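Navdale Trading Post Project: where we're up to
Progress report to the Mousavi Fund, second quarter
From Asmaa Ouali, project lead

Hi Houshang, and hello to everyone else who gets this passed along.

It's been a good few months. When I last wrote we'd only just got the shipping ledgers out of storage at Mikbridge, and I was still nervous about what shape they'd be in. Well, they're legible! The ink has browned and one volume smells like a wet dog, but we can read nearly every line. As of the end of June we've transcribed 1,258 entries, which puts us a bit ahead of the schedule you approved.

For anyone new to the list, we're trying to work out how a small coastal town got tangled up in the island trade in the late nineteenth century, and what that trade did to the people on the other end of it. The school version goes that merchants wanted copra and sugar, the government wanted the merchants kept happy, and the flag followed along behind. I don't think that's wrong, but the ledgers make it a lot messier. The same handful of families were lending money, owning the boats and writing to the colonial secretary asking for a naval visit whenever a debt went bad. You can watch a private grudge over unpaid cargo become a matter of national honour in the space of a few letters. I've read one of them out at every dinner I've been to this year, and my friends are very patient. 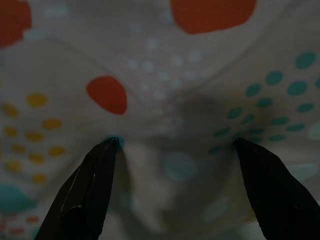
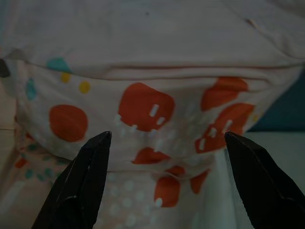 The letters are the part I'm most excited about. We've now catalogued 59 of them, and three have turned out to be copies of petitions signed by islanders themselves, objecting to the land sales. I'd hoped for one, if that. They're in translation, and whoever did the translating clearly worked for the company, so we're reading them with a fair bit of caution. I've asked for some help with the language side and will let you know who we get.

The labour contracts are going slower than I'd like. The clerk who kept them had dreadful handwriting and his own private system of abbreviations — I've started a cheat sheet, but it still takes most of a morning to get through a page or two. I'd rather do them properly than rush, so I've moved that deadline back to the end of next quarter. No extra money needed.

On the budget, we've spent 60 per cent of the grant, mostly on scanning and on wages for the two transcribers. The Fetico database licence cost less than we'd planned, and with your okay I'd like to put the difference towards travel to the state archives, where the other half of the correspondence seems to have ended up. Could you let me know either way before I book?

Next up is the public talk in Navdale (a Tuesday evening, at the library), then a first draft of the chapter on credit and debt. I'll send you that draft before anyone else sees it. Please be rude about it, Houshang, your notes on the last one were a huge help.

Cheers,
Asmaa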